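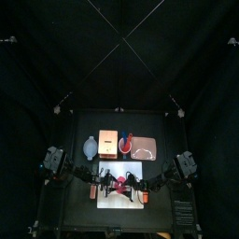
Anything that lives on the counter or the workbench should be there for a reason you can say in a few words. If you have to think about it, put it in a cupboard for two weeks and see if you go looking for it. The tips below are the ones I keep coming back to, mostly for small kitchens and for the one table that ends up doing everything.

## Setting up a work table

- Put the things you use every day in one row along the back. The front stays clear for cutting, sorting or writing.
- Keep to a single row. Once there is a second row, you are reaching over the first one and knocking it down.
- Long bowls go with the narrow end facing you. An oval bowl set sideways takes up nearly twice the width.
- Put tall things at the ends if you can. A cup full of utensils in the middle gets hit by sleeves.
- A dark surface shows flour, dust and crumbs right away. Wipe it with a damp cloth first and a dry one after, or you will see every streak.
- Matte black marks less from fingers than glossy black but holds on to grease. A drop of dish soap in warm water takes care of it. Skip the spray polish.

## Utensils in a cup

A cup is fine for utensils as long as it is heavier than what you put in it. Plastic cups tip when you load them with metal spoons. If you like a light cup, pour an inch of dry rice or clean gravel in the bottom and change the rice every couple of months.

Handle up or handle down? Handle down keeps the working end off the bottom of the cup, where crumbs and water collect. Handle up is easier to grab and keeps fingers off the part that touches food. I do handle up and wash the cup with the dinner dishes twice a week.

Colored handles are useful if you stick to a rule. In our kitchen blue is for raw food and red is for anything already cooked. Faustine Charpentier taught me that when we shared a rental kitchen, and I have kept it through three moves.

Five utensils is plenty for one cup. Anything past that goes in a drawer.

## Bowls with handles

Small tab handles are for lifting with both hands. Don't pick a full bowl up by one tab, especially a plastic one that has been through the dishwasher for years. The tab goes cloudy at the joint before it cracks. When you see that, use the bowl for dry things only.

Food collects on the underside of the tabs. Run an old toothbrush under there once a week.

For a pale bowl stained by tomato or curry:

1. Mix baking soda and water to a paste, thick enough that it stays where you put it.
2. Spread it over the stain and leave it overnight.
3. Rub with a soft cloth and rinse.
4. If there is still color left, set the bowl in a sunny window for a day or two.

Don't use steel wool. It takes off the stain along with the smooth surface, and the next stain goes in deeper.

## Wooden boxes

Wooden boxes are good for recipe cards, receipts, seed packets and spare change. They are bad next to a sink. Leave a gap between a wooden box and any wall, so air can get behind it.

- Dust a slot with a folded index card. A cloth only pushes the dirt in.
- Shake the box out upside down over newspaper every March, or whenever you do your spring cleaning.
- For a sticky lid or sliding part, rub the edge with a plain white candle. Soap works too but draws damp.
- Light wood and dark wood on the same box will take oil differently. Try it on the bottom first.
- To take out a shallow dent, lay a damp cloth over it and touch it with a warm iron for a few seconds. Bare wood only. This will lift a varnish.
- Rough spots: 200 grit paper, with the grain, light pressure. I have seen people recommend 800 for this and it takes all afternoon.

I use a Tovar oil on mine because the hardware store carries it. Plain food-grade mineral oil is just as good and cheaper.

## Small pieces

Every table collects small loose pieces: caps, clips, a bit off some toy. Keep one shallow dish for them and put everything in it, even when you are sure you know where it goes. Empty the dish on the first of the month. What you can't identify after two months can go.

I used a Jiko lidded tin for a while and it didn't work. With a lid on, I forgot what was inside. An open dish is better.

## Dark curtains near a work area

Black fabric shows lint worse than anything else in the house.

- Vacuum with the brush attachment, top to bottom, once every two weeks.
- A damp rubber glove pulls off pet hair faster than a lint roller.
- Wash cold and inside out, and hang to dry. Dark dye fades unevenly, and you may see it turn greenish first where the light hits.
- Rehang while slightly damp and the folds drop out without ironing.
- Keep the hem up to 11 inches off the floor if you sweep under there often. Longer looks nicer but it picks up everything.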